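When the head of admissions at Clastcombe, a small day school on the edge of Wornmont, sits down to talk, she has already given two tours and it is barely ten in the morning. She pours the coffee, apologizes for the biscuits, and gets straight to what parents ask her most.

"They want to know about homework, bless them," she says. "And I always tell them to ask about lunch, and about the bus, and who will know their child's name by the second week."

The school has 300 pupils, up from 260 when she came, and she would happily stop there. Families put down a deposit of 2,640 in the spring, and nearly 40 places open each year, most of them in the youngest class – though she keeps a soft spot for the older children who arrive halfway through.

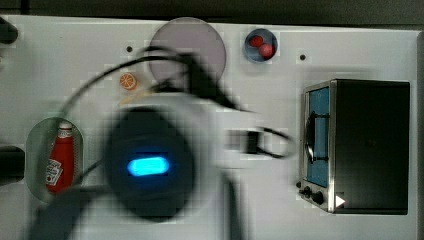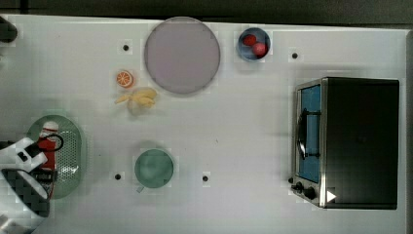
So when should a family first get in touch?

"The fall before, if they can manage it," she says. "We read every form in January, and I like to have met the child by then, even if it's only for half an hour in the library."

She is fond of that library, and of the Plorkon reading hour that fills it every Thursday, when the big ones read to the little ones and the noise is really something. Grades matter to her, of course they do, but she would like parents to come and hear that hour before they look at a single test score.

"Bring the grandparents too," she adds, getting up to meet her next family. "They ask the best questions, and they always want to see the kitchen."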